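Projektbericht Wahlpflichtmodul Lebensmittel und Region
Thema: Was passiert mit dem Brot von gestern?
Abgabe 2024-11-09
Gruppe: Trygve Torvik, Ragnvald Granström

1. Ausgangslage

Altbrot. Jede Bäckerei hat es, die wenigsten reden gern darüber. Wir wollten wissen, wie kleine Betriebe im Stadtteil mit der Ware umgehen, die abends im Regal liegen bleibt, und ob die Kundschaft überhaupt Brot vom Vortag kaufen würde. Die Idee kam von Trygve, der in den Semesterferien bei der Bäckerei Söderlund im Verkauf gestanden hat. Dort wird kurz vor Ladenschluss nochmal nachgelegt, damit das Regal voll aussieht. Das war eigentlich schon die ganze Motivation.

Eingrenzung: nur Brot und Brötchen, kein Kuchen, keine belegten Sachen. Supermärkte haben wir weggelassen, dort hätte man für jede Auskunft über die Zentrale gehen müssen und dafür war keine Zeit.

2. Vorgehen

Angeschrieben im Juni, Antworten kamen schleppend. Am Ende haben zwei Betriebe mitgemacht: Söderlund und die Backstube Drivevetti. Eine dritte hat erst zugesagt und dann nicht mehr reagiert.

In beiden Läden vier Wochen lang abends notiert, welche Brote übrig waren. Sorte, Stückzahl, Wetter. Das Wetter haben wir später rausgenommen, weil die Einträge zu lückenhaft waren (mal stand da nur "naja"). Dazu ein Fragebogen für die Kundschaft, eine Seite, an der Theke ausgelegt. Rücklauf: 38 Bögen. Weniger als gehofft. Einige waren nur vorne ausgefüllt, die Rückseite wurde wohl nicht gesehen. Nächstes Mal einseitig drucken.

Die Listen wurden nicht immer von derselben Person geführt. Bei Drivevetti hat das Personal halbe Brote teils als ganze gezählt, teils gar nicht. Wir haben nachgefragt und ab der zweiten Woche halbe Brote einzeln aufschreiben lassen. Die erste Woche ist also mit Vorsicht zu lesen.

3. Ergebnisse

Zusammen 214 übrig gebliebene Brote im Zeitraum, Brötchen nicht mitgerechnet. Am meisten blieb vom Weizenmischbrot liegen, am wenigsten vom reinen Roggenbrot. Das haben wir andersrum erwartet. Erklärung der Bäckerin bei Drivevetti: Roggen wird vorbestellt, Mischbrot nimmt man halt mit, wenn man sowieso da ist.

Wohin geht das Zeug? Söderlund gibt einen Teil an eine Ausgabestelle, der Rest wird getrocknet und zu Semmelbröseln gemahlen. Drivevetti setzt Altbrot wieder im Sauerteig ein, eingeweicht und fein püriert. Laut Betrieb hält sich das neue Brot dadurch länger frisch. Selbst geprüft haben wir das nicht, ein Backversuch war geplant und ist am Ofen in der Lehrküche gescheitert (Termin doppelt vergeben).

Zum Fragebogen: mehr als 60 Prozent würden Brot vom Vortag kaufen, wenn es billiger ist. Beim Roggenbrot schrieben mehrere von sich aus dazu, dass es am zweiten Tag sowieso besser schmeckt. Brötchen vom Vortag wollte kaum jemand. Eine Person hat quer über den Bogen geschrieben, früher hätte es sowas nicht gegeben — leider ohne zu sagen, was.

4. Diskussion

Die Zahlen sind klein und die beiden Läden kaum vergleichbar. Söderlund liegt an der Haltestelle und lebt von Laufkundschaft, Drivevetti hat viele Stammkunden. Dass an der Theke nur Leute antworten, die dort eh einkaufen, ist klar. Außerdem sagt man auf so einem Bogen schnell ja und greift dann doch zum frischen Laib.

Trotzdem: ein eigenes Fach für Vortagsbrot, gut lesbar beschriftet, wäre ohne großen Aufwand machbar. Söderlund will es mit dem Roggenbrot probieren. Bei Drivevetti war man eher skeptisch, dort hat man Angst, dass die Stammkunden dann nur noch das billigere nehmen. Nachvollziehbar.

5. Was nicht geklappt hat

Zeitplan zu eng. Die Auswertung lag am Ende fast komplett bei Ragnvald, das war nicht fair verteilt. Zwei Listen sind doppelt abgetippt worden und mussten wieder raus. Das Gespräch mit der Ausgabestelle fehlt ganz, dabei wäre das für Kapitel 3 wichtig gewesen. Diagramme haben wir erst in der falschen Einheit gemacht, Kilo statt Stück, und dann weggelassen.

Die Rohdaten und der leere Fragebogen liegen im Kursordner, die abgetipten Listen auch.
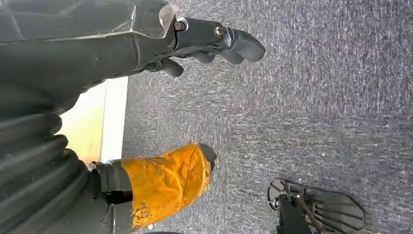
Das Gespräch mit der Ausgabestelle wollen wir noch nachholen, Termin ist angefragt. Falls bis zur Präsentation was kommt, bauen wir es dort mit ein.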